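# Folding striped towels so the stripes line up

*April 8, 2024*

I have folded a lot of towels in my life and for most of it I did it badly. You know the pile: one fat edge, one skinny edge, a corner poking out somewhere, and the whole stack leaning like it's about to leave the closet on its own. Plain towels hide it. Striped ones don't hide anything!

My friend Felista Makokha got me doing it her way last spring, when we were getting the Budum guest cottage ready and had 34 towels to get through before lunch. I've stuck with it ever since. It works on bath towels, beach towels, and pretty much any soft rectangle, including a baby blanket or a knit throw if you go easy on the pulling.

## What you need

- A flat spot bigger than the towel (bed, table, clean floor, patio, whatever you've got)
- Your hands
- A ruler the first time, if you're fussy like me

Make sure the thing is completely dry. I've folded slightly damp ones because I was impatient, and the closet told on me a week later.

## Step 1: Shake and spread

Grab two corners on a short end and give it one good snap. Then lay it down and smooth from the middle out toward the edges. If you start at one edge and push, you just chase a wrinkle all the way across and end up where you started.

Take a second to look at which way the stripes run. Mine run the short way, so when I fold the long way over, every stripe should land right on top of itself. If your stripes run the long way, you'll be lining up the outside stripe on each side instead. Same idea.

## Step 2: Fold the top edge over

Bring the top edge toward you, a third of the way down. Don't press it flat yet! Let it stay a soft roll while you check the ends, and keep a hand on the cloth so the whole thing doesn't slide.

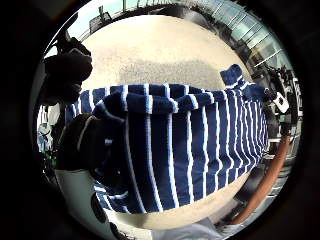
If a corner wants to stick up past the rest, pull the layer under it and leave the corner alone. I used to tug on the corner itself, and all that does is stretch it into a little ear that never goes back. Slide the bottom layer over a bit, let go, and look again. When the light stripes meet the light stripes, smooth it down with the side of your hand.

Thick fabric needs more room in the bend. On a really fluffy towel I bring the edge a touch past where I think it should stop, and it settles back.

## Step 3: Bring up the bottom

Now fold the bottom third up over the first fold. You should have a long strip with no raw edges showing along the front. If it's wider at one end, open the last fold only and redo that one. Starting all over is how a small pile of laundry takes up a whole afternoon (ask me how I know).

## Step 4: Ends to the middle, then shut it

Fold each short end in so they almost touch, leaving a gap the width of your finger. Then close it like a book. That gap matters more than it looks, especially on heavy towels, where two ends jammed together make a hump.

My shelf is 11 inches deep, and a bath towel folded like this sits on it with the smooth side facing out. Beach towels come out bigger, so I fold those once more.

## A few extra notes

Erick Odera rolls his from the Step 3 strip and stands them in a basket. It looks great and it's faster, but the outside stripes come out crooked if you roll too tight.

I stack 3 high and start a new pile. Any taller and pulling out the bottom one wrecks the rest.

For knits, skip the snap in Step 1. Lay them down gently and pat them into shape.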